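How do I get a musty smell out of a woven basket without ruining the color?

Posted in Cleaning & Laundry by Lorena Paredes
9/1/23
151 views

I bought a lot of nine woven baskets at an estate sale. They had been stored in a basement and every one of them has that old cellar smell. No visible mold that I can find, and I went over them with a flashlight. Most are plain tan but two are dyed, and I don't want the dye to run or fade.

So far I have wiped them with a dry cloth and left them on the porch for two days. The smell is weaker outside but comes right back when I bring them in. I want to use them in a linen closet, so the smell matters more than the looks.

Can I wash them? I've read yes and no on different sites. I also have a can of Trollard fabric spray here but the label only mentions upholstery.

3 replies, sorted by most helpful

Jhonatan Villca
Member, 89 posts

You can get most wicker damp but you shouldn't soak it. What you want to avoid is water sitting in the weave, which will bring the smell back worse than before. I refinish and resell small furniture and I do baskets the same way every time.

First vacuum them with the brush attachment, inside and out, and turn them over and do the bottom. Old dust in the weave holds more smell than the material does. Use a dry toothbrush where the strips cross and under the rim. Rims are usually wrapped or doubled and the dust packs in there.

Then mix one part white vinegar to four parts water. Dip a rag, wring it until it stops dripping, and wipe everything. For the dyed ones, test the bottom first with a white rag. If color comes off on the rag, stop and skip the wet step for that basket. If the rag stays clean, go ahead but don't scrub.

Dry them the same day. A fan pointed at them works better than sun. Sun is fine for the tan ones for a couple of hours, but it will fade dyed wicker, and it does it unevenly. Prop them on their sides so air gets to the bottom.

After they're fully dry, put each one in a trash bag with an open box of baking soda and tie it shut. Leave it a week. If it still smells, change the baking soda and do another week. The worst one I ever had took 21 days, and that was a hamper with a lid.

I wouldn't use the upholstery spray. It leaves perfume on top of the must and you end up with both.

Reply from Lorena Paredes
Thank you. The test spot was clean on one dyed basket and a little pink on the other, so I'll do that one dry. Does it matter if they have a finish on them? A few look shiny.

Reply from Jhonatan Villca
Shiny is easier. Put a drop of water on the bottom. If it beads up there's lacquer or varnish on it and the smell is mostly in the dust. If it soaks in, it's bare and you need the full baking soda time.

Gustden
Member

charcoal bags. the hardware store has them. i put two in a closet and forgot about it, smell was gone by March. didn't do anything to the baskets themselves

Zaki
New member

Check whether they're really wicker. Some baskets that look like it are paper cord or plastic. Plastic you can wash in the tub with dish soap and be done in ten minutes. Paper cord will come apart if you get it wet, so vacuum and baking soda only. Look at a broken end if you can find one. Paper cord untwists and plastic is the same color all the way through.

Also don't store anything in the closet until you're sure, because towels pick it up fast. I had to rewash a whole shelf.

This thread is closed to new replies. Related: Storing linens in a damp climate

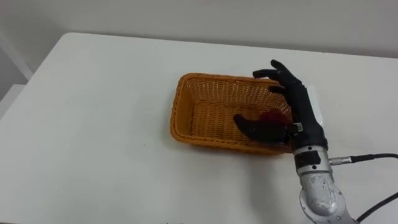 Photo: Takstead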